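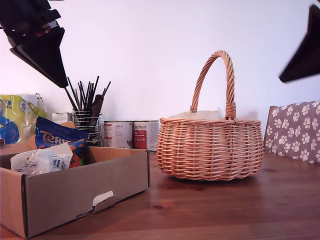
Ma sœur m'a demandé au téléphone si je comptais vraiment remettre ça cette année, les paniers garnis faits maison, alors qu'on en trouve de tout prêts partout. Mais oui ! Et avec encore plus d'envie que l'an dernier !

J'ai commencé en novembre, tout doucement, en mettant de côté ce qui me tombait sous la main : des biscuits salés, deux pots de confiture de figues, du thé Zarnireo (celui à la bergamote, je suis fan). Maintenant la table du salon est prise et on mange sur nos genoux, tant pis.

Mon coup de cœur, c'est le panier en osier à grande anse torsadée, trouvé à la brocante de Lenddale pour 8 euros. Je l'adore ! Le ventre bien rond, la tresse sur le bord, cette couleur un peu orangée qui va si bien avec le bois de la table... J'aurais pu en acheter trois.

Côté remplissage, j'ai mes habitudes. Le lourd au fond, toujours : bocaux, conserves, la bouteille s'il y en a une. Ensuite les boîtes, puis les sachets de chips et de gâteaux debout contre les bords, parce que ça s'écrase pour un rien. Avec une anse aussi haute, on peut monter assez haut au milieu, et c'est là que je glisse la tablette de chocolat Bolta, 100 g, noir aux noisettes. Un délice.

Pour le ruban, j'hésite encore entre le vert sapin et le rouge. Le rouge est plus gai, mais sur l'osier le vert est superbe !

Il me reste les étiquettes à écrire et les mandarines à acheter, au dernier moment pour qu'elles soient belles. Budget total pour l'instant : 68 euros, panier compris.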